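Coat hook

A coat hook is a small fixed hook for hanging up clothes, and I've been keeping this page on them as part of my household hardware series (last updated 11/15/24, when I finally sorted out the section on spacing).
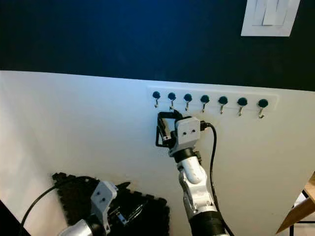 Most people use the words "hook" and "peg" as if they meant the same thing, and I've given up arguing! Strictly, a peg is a plain stub that sticks out from the wall, usually wood, and a hook bends back up at the end. Pegs are older and kinder to knitwear. Hooks hold better if your coat has a proper loop sewn in the collar.

Types

Single hooks screw straight into a wall or door. Double hooks have a long upper arm for a hat and a short lower one for a coat. Then there's the rail, or rack, with a row of hooks on one strip, which I like best because you only have to get one thing level. My own is a Golto rail I put up in October, and it took me 3 tries (the first two were my fault, I'd measured from a crooked baseboard).

Spacing and height

For thick winter coats I'd leave 200 mm between hooks. Closer than that and everything bunches up into one big lump. Kids' rails go lower, of course, and I set my nephew's at 40 inches from the floor, though he's already outgrown it.

Fixing

Screw into a stud if you can find one. If you can't, use a decent drywall anchor and go easy on the wet overcoats.

See also: hat stand, hall tree, towel bar, picture rail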